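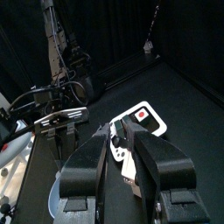
The letters were never lost, according to the retired schoolteacher who spent much of the past decade reading them. They were in a trunk at the Koppel house, filed under the wrong generation, and anyone who asked for the family papers was handed the account books instead.

The house stands at the edge of Ciltton, on land the Koppel family farmed from before the Civil War until the last of them moved to town. It has been open to visitors for many years, and most tours stop at the front parlor and the kitchen. The teacher wanted to know about the upstairs rooms, where the daughters of the second generation did their lessons.

"I started with the youngest girl because her handwriting was the easiest," she said. "That was the only reason. I figured if I could get through hers I could get through her mother's."

The collection runs to 1014 letters. The earliest are from the mother to her sister in Jeston, a river town 30 miles off that the family reached by wagon and later by rail. Most of the rest passed between the daughters after two of them married and left.

What did they write about?

"Cloth, mostly. What it cost and who had some. There is one stretch, a whole winter, where they are trying to get enough blue wool for a coat and the store in Jeston keeps sending the wrong blue. Then in the middle of that you get one line saying the baby died. And then it goes back to the wool."

She does not think the writers were cold. Paper was dear and the mail left early, she said, and the sister reading the letter already knew the family's troubles from other people. The hard part for a reader today is knowing what was left out.

Some of it can be filled in from other sources. The church register at Ciltton gives the burials, and the county deed books show that the father borrowed 3000 dollars against the north fields and paid it back late. None of the letters mention the loan. The eldest daughter does write, that same March, that her piano lessons have been stopped — she gives no reason.

"I had read that letter several times before I saw the deed," the teacher said. "I thought she just didn't like the piano."

The mother lived to be 71. Her last letter, to a granddaughter, is mostly instructions for a quince preserve, and the sugar measure is illegible. The teacher has tried it with two different amounts and prefers the smaller one.

The transcriptions are being typed up now, with the original spelling kept. Dates have been a problem. The mother often wrote only the day of the month, and the envelopes are gone, so a good many pages have been placed by weather or by which child was sick.

"I have one I've moved four times," she said. "She says the creek is over the road. Well, the creek was always over the road."

She is still looking for the replies from Jeston. The sister's house was sold with its contents, and the attic was cleared at the time. A box of papers from the same street was bought at a farm auction some years later, and she has written to the buyer's family to ask if she can go through it.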